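Clakum Brings Contact Sharing by Code to Its Ene App

New version lets people swap details, join group chats and open guest Wi-Fi with one scan from the phone camera they already have

May 18, 2021

Clakum, the maker of the Ene messaging app, is very happy to announce Ene 6, a free update for phones and tablets that puts a personal scan code on the front page of every account. With the new version, two people who meet at a class, a trade fair or a neighbor's cookout can add each other in the time it takes to unlock a phone, with no spelling out of user names and no hunting through a long list of strangers who happen to share the same first name.

The update begins rolling out today and will reach all users over the next 8 days. It works on any phone or tablet that can run the current version of Ene, and people who have automatic updates switched on do not need to do a thing.

Those of us who work on Ene have wanted this for a long time. Our support desk hears every day from people who typed a friend's user name three different ways and still ended up sending a hello to somebody in another country. We have heard from grandparents who gave up and called instead (which is lovely, of course, but they did want to see the pictures of the baby), and from coaches who spent the first half of practice collecting numbers on the back of a sign-up sheet. A code on the screen seemed like the kindest answer to all of them, and we are grateful to everyone who kept writing in to ask for it.

How it works

To find your own code, open Ene and tap your profile picture. The code fills the upper half of the screen, and the brightness goes up by itself while the code is showing, then drops back to where you had it. Your friend can point the regular camera at it, or use the scan button inside Ene if they would like to stay in the app. A card then comes up with your name and picture, and one tap sends the request.

You will still be asked to approve each person. We talked this over a good deal, and many of our early testers would have been happy to skip the extra tap, but we feel strongly that a contact list belongs to the person who keeps it. If you ever think your code has traveled further than you meant it to, choose New Code from the same page and the old one stops working right away. Contacts you have already accepted are not touched.

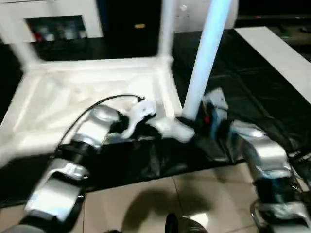 Group chats get a code as well. The person who started the group can show it on a screen at the front of a room or print it on a flyer, and can set it to expire after an hour, a day or a week. Groups joined this way can hold up to 50 members, and the owner can close the door at any time from the group settings page. New members see only the messages sent after they come in, so older conversations stay with the people who were there for them.

The third part of the update is the one our own families have been using the most. Ene can now make a code for a home or office guest network. You type in the network name and password once, save it, and show the code to visitors when they arrive. The details are kept on your device and are not sent to Clakum. If you change the password later on, just open the saved code, type in the new one and tap Update.

Saved codes of every kind live in a new section called My Codes, where they can be renamed, put in whatever order you like, or sent to a printer. We have added a plain black-and-white print layout in two sizes, one that fits nicely on a business card and one that fills a letter-size page.

Tested with a little help from our friends

Before today's release, Ene 6 spent several months in the hands of a test group that began its work in January. The testers used it at home, on trains, in poorly lit restaurants and, in one memorable case, through the window of a parked car during a rainstorm. Their notes led us to make the code larger, to add a vibration when a scan goes through, and to write the help pages over again from the first line to the last. Thanks to them, those help pages are now offered in 19 languages, and screen reader users will find that every button in My Codes has a spoken label.

The testers also asked us for a way to share a code when there is no signal, and we listened. A scanned code is now held on the phone until a connection comes back, and the request goes out then, with a small note on the contact card so you know it is waiting.

Working with Iseo

The scanning feature inside Ene was built together with Iseo, a small software studio that has worked side by side with our team since the first drafts of this project. Iseo's reading tool is quick with codes that are creased, tilted or shown on a cracked screen, and it runs entirely on the device. The two companies plan to keep working together, and the next thing on the list is a reader for older tablets that do not have a back camera.

Organizers who use Event, Clakum's free sign-up tool for clubs and get-togethers, will see the new codes there later in the year. Guests will be able to scan in at the door and, if they wish, join the group chat for that gathering with the same code. Anyone who would like to try it early can ask for an invitation from the Event settings page.

Price and availability

Ene 6 is free to download and carries no advertising. Personal codes, group codes and guest network codes are included for all users. Businesses with a paid Ene account can also place their logo in the middle of a code and choose its color.

About Clakum

Clakum makes simple communication tools for families, clubs and small businesses. Its products include the Ene messaging app and the Event sign-up tool. Members of the press who would like screenshots, logos or a test account are warmly invited to write to the Clakum press desk through the contact form on the company's website.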